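Folding Season at Grornbridge

Pictures from the folding project, July. Most of the work is laundry, so lower your expectations and then fold them in half.

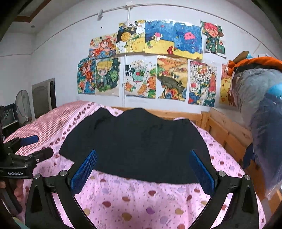
Does the folding work replace anyone at the Dreswood laundry?
So far it has moved people around. Two of the hand-folders now spend their mornings teaching a fold they could do asleep, and the afternoon shift still does the towels.

A dark navy garment on a pink dotted sheet, between two blue finger pads. Thirteen or so years of folding experience count for little when your thumbs are replaced by grips, and Kvido Krajčí says his first 300 folds looked like something left in a gym bag.

The target for the month was 1,000 folds. We got to 1,510 – mostly because Branislav Danko refuses to go home on an ugly sleeve.

What has changed most is the talk. People who never discussed folding now argue over whether the collar goes first, and the Pramorine manual, all 5 pages of it, has been corrected in three colors of pen. Pay for the teaching hours is the same as for the press line, a point raised at every break and settled at none of them.

The Vaněk press still jams at 2 p.m. and still needs a person to hit it. That job is considered safe.

More pictures when the fitted sheets start. Kvido has asked to be on vacation.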